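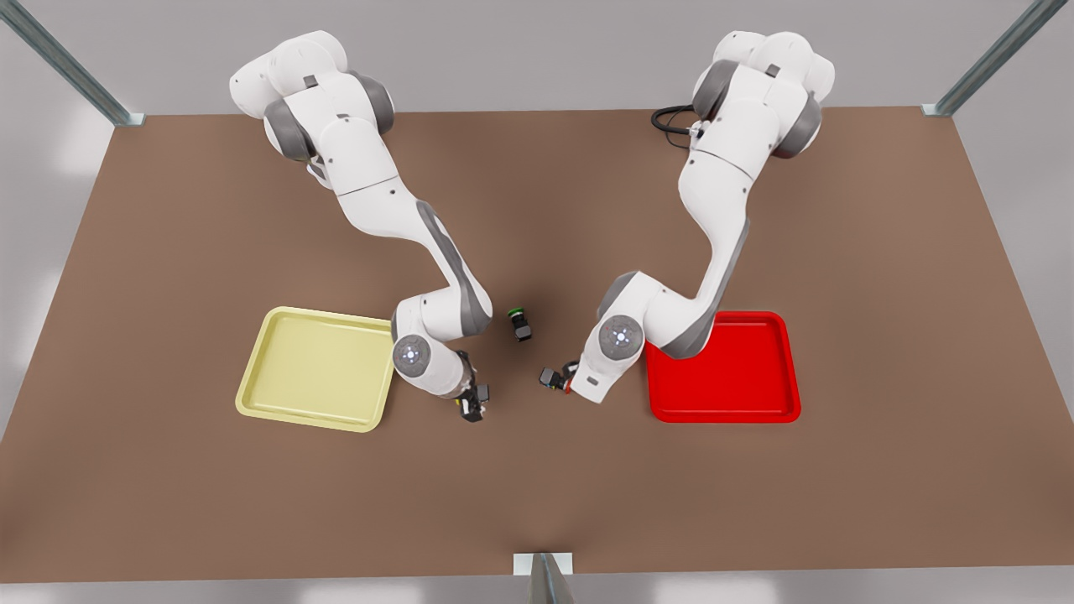 Figure 7.1 The Dritlow bench in simulation: two arms, a yellow tray, a red tray, and one small object between the grippers.

Chapter 7
Comparing Grippers Fairly

Every lab has a favorite gripper, and the favorite is usually the one somebody spent the most time bolting on. When Lutfa Mridha and Ulises Salinas set out to choose between the Trelora and the Liyanage, they began with an argument that lasted most of November and produced no data at all. Each had watched the other's choice drop something. Neither had written down what was dropped, from what height, or who was driving.

This chapter is about writing it down.

We start in simulation, where the parts are free and the table never needs wiping. The task on the Dritlow bench is plain: pick up a small object and put it in the tray you were told to use. The object in Figure 7.1 lies on its side, dark except for the green at one end, and it is nearer to one gripper than to the other. Keep that in mind. A gripper that starts closer to its target will look quick, and its owner will be glad to tell you so.

Three things have to be settled before the first trial. What counts as a grasp? How long may an arm keep trying? Who decides when a run is spoiled? Salinas wanted to allow up to 2 retries per trial. Mridha wanted none — her gripper seldom needed them, she said, a claim that at the time rested on one good afternoon.

Simulation will not settle everything. Contact and friction are the places where a model is most likely to flatter you, and Section 7.4 repeats the whole comparison on hardware, with less cheerful numbers. Read Section 7.2 first, even if you already know which gripper you like.

Key terms: grasp criterion, retry limit, start-pose bias, spoiled run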